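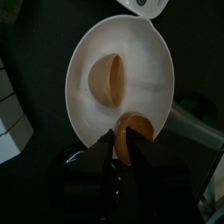 3.2 Retrait au séchage et choix des glaçures

Les pâtes claires du bassin de Cukdale présentent un retrait linéaire plus régulier que celles de Grukberg, quelle que soit l'épaisseur du tesson. Les éprouvettes ont été façonnées par coulage, séchées à l'air libre, puis dégourdies à 900 °C selon le protocole de Rizk. Chaque lot comprenait 5 formulations, numérotées dans l'ordre croissant de la teneur en kaolin.

Fig. 4. Plat ovale blanc à bec verseur et petit bol beige posé sur le flanc.

La comparaison avec les recettes consignées dans le registre Bement de 1867 reste délicate : les proportions y sont données en volume, et la granulométrie du feldspath n'est pas précisée. Moussa et Unnithan ont proposé une conversion fondée sur la masse volumique apparente – méthode reprise ici sans modification. L'écart entre valeurs calculées et valeurs mesurées demeure inférieur à l'incertitude de pesée pour 94 éprouvettes.

Le tressaillage apparaît surtout sur les glaçures riches en sodium. L'ajout de silice fine le réduit, mais relève la température de maturation et impose un palier plus long. Les effets de ce palier sur la porosité ouverte sont traités en 3.3.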